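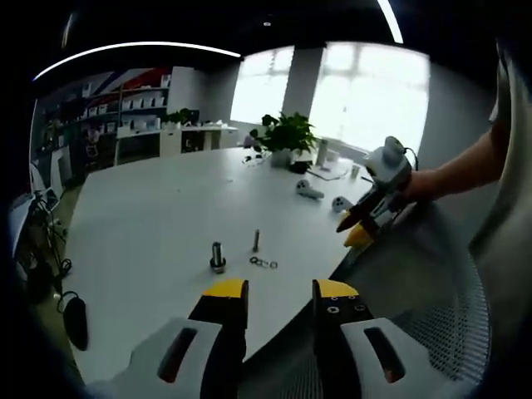
Efraín Alvarado wants the washers out of the loose pile and in a tray before any more bolts get sorted, on the grounds that flat washers of two close sizes cannot be told apart once they overlap on white. Agreed. Tray is on order from Palomino.

December, 2:40 p.m. Fastener sort, Hornitia bench stock.

Working from the Unari box, 1,446 pieces by the packing slip. Slip not checked against contents. Went through 358 before lunch, mostly hex nuts.

Procedure as it stands: bolts stood upright on the table, heads down where they will balance, compared by eye for shank diameter, then gauged. Washers and nuts kept flat in front of the bolt they are being tried on. Anything that binds within two turns goes in the reject cup. No forcing.

Results so far. Thick bolts: thread clean on all but 5. Those have a burr at the first thread, can be chased with a die. Thin bolts: gauge reads undersize on 13, all from the same bag. Could be a plating difference, could be the wrong bag. Bag label says Skultodura, lot number smeared. Set aside, not rejected yet.

Thin ones tip over if the table is bumped. Keep elbows off the curved edge. The plant can stay at the far end but water it elsewhere; plain steel washers spot overnight.

Nuts run true on the thick bolts by hand. Did not try with thread oil.

To do:
Zero the calipers again, drift of some 0.02 mm since morning.
Ask Unari for the lot number on the thin bolts.
Second gauge from the drawer, compare on the same 13.
Relabel reject cup, old tape still says "M5 spare".

Stopped at 4:15. Remaining nuts back in the box, lid taped.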